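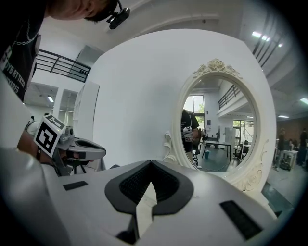 Speaker notes, Berkville Public Library evening series
"Why Your Recipe Says Until Done"
May 16, 2025

Slide 1. Title up while people sit.

Good evening. Wait for the door, it's heavy and it squeaks. Thank the library. Mention that the cookies at the back are from a bakery and were made by someone competent, so they may be eaten without fear.

I'm Brândușa Neagu. I edited recipes for a living for longer than I edited anything else. People imagine a lot of tasting. It is mostly asking grown adults how big their onion was.

Slide 2. The 1890s card.

Read it out loud, slowly: "Butter the size of an egg. Flour to make stiff. Bake in a quick oven until done." Pause. That's the whole cake. If they laugh, let them.

Point to make: the woman who wrote this wasn't being careless. She was writing to herself, or to a daughter who had stood next to her since she could see over the table. The card is a reminder. We treat it like a manual and then get angry at a dead person.

Slide 3. What changed.

Keep this short, it's where I lost them in Hotholm.
Level cup measures. Ovens with numbers on the dial. People moving far from their mothers. Once you learn to cook from a stranger, the stranger has to tell you things. Recipes got longer because kitchens got lonelier. (Don't say that last part too sadly. In Hotholm a man patted my arm.)

Slide 4. The onion problem.

"One medium onion." I once asked 10 contributors to the same cookbook to mail me a medium onion. Yes, mail. The smallest would have fit in an egg cup and the largest had its own postage category. All of them were sure.

Ask the room: hold up your hands to show me a medium onion. Look around. Enjoy it.

Slide 5. Times are lies.

"Caramelize the onions, 5 minutes." Everyone in this room has been hurt by this sentence. Go into why it happens: the writer adds up the total, sees it's over an hour, and knows a reader will turn the page. So the time gets shaved off the one step that can't defend itself.

I did this. I was asked to get a soup under an hour and I did it with a pencil. The soup did not cooperate, and I have the letters.

Slide 6. Testing.

The Zesten community cookbook had 142 recipes when it reached me, and four of them were the same lemon bar. Four families, each with a sworn family secret. All of them came off the side of a box. I printed one and gave it four names, and I still get looks at the grocery store.

If running long, skip to slide 8. If not, tell the aspic story, but only the first half.

Slide 7. Words that do real work.

This is the practical part, so slow down.
"Until the edges pull away from the pan." Good. You can check that.
"Until fragrant." Fine, unless you have a cold.
"Until golden." Golden like what? Toast? A retriever?
"Season to taste." Whose?
"Set aside." My favorite. Nearly 300 pages of Zesten and by the end every bowl in the county had been set aside.

Tell them to go home and write one recipe down for somebody who has never watched them make it. Then hand it over and leave the kitchen. Leaving is the hard bit — you will want to shout about the heat from the hallway.

Slide 8. Back to the card.

Put the 1890s card up again and read it once more. Ask whether anyone could bake it now. Somebody always says yes, usually a person who has been quiet all night. Ask them how. They'll say something like "well, you'd feel it when you stirred," and that's better than anything I've got on the slides, so give them room.

Questions.

Likely ones: Is it OK to swap the butter for oil (sometimes). Do I weigh my flour (yes). Did my grandmother leave something out on purpose (possibly, what was she like?).

If the gentleman with the sourdough is there, take him last.

Remind them to sign the sheet for the September swap. Bring home the clicker this time.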